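Turbridge Biodiesel Cooperative
Progress report to the Illach Fund, second period
Oct 9, 2020

The grant was for two things: getting more soybean growers to sell into the Turbridge plant, and finding out what the state's new blending credit does to the price they get. The first is going fairly well. The second has been an education, mostly in how long a state office can keep a form.

We have 21 farms under contract, up from 6 in March. Between them they have committed nearly 4,000 acres. The holdouts say they are waiting to see what the legislature does with the credit, and the legislature, as far as we can tell, is waiting to see what the holdouts do. 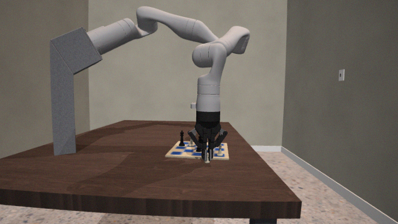

The credit application went in on time and came back twice. The first time we had used last year's form, which was the one posted on the state's website. The second time we had used this year's form, and they wanted the storage figures broken out by tank. Each side has now made a couple of moves and is staring at the other's, and with a chessboard on a table at least both players can see the whole position. We sent the tank figures by certified mail and have the receipt framed, or would if the budget had a line for it.

Our hauling contract with Çetinkaya was renewed at the old rate through the end of harvest. After that they want a fuel surcharge. We pointed out that we make fuel. They pointed out that their trucks run on somebody else's. Talks continue, and we have asked Putance for a competing quote.

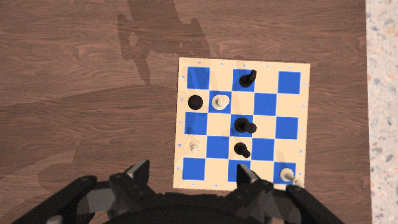

Putance has promised a number by the end of the month and has so far sent a calendar with tractors on it.

Spending is under budget on travel, for the obvious reason that all the grower meetings since spring have been by phone. It is over on postage by $600, for reasons given above. We ask permission to move the difference from one line to the other.

Still to do before the next report: sign the remaining growers on the north side of the river, get a yes or no on the credit, and finish the price comparison, which can't be done without the yes or no. If the answer is no, we will send the comparison anyway with one column blank.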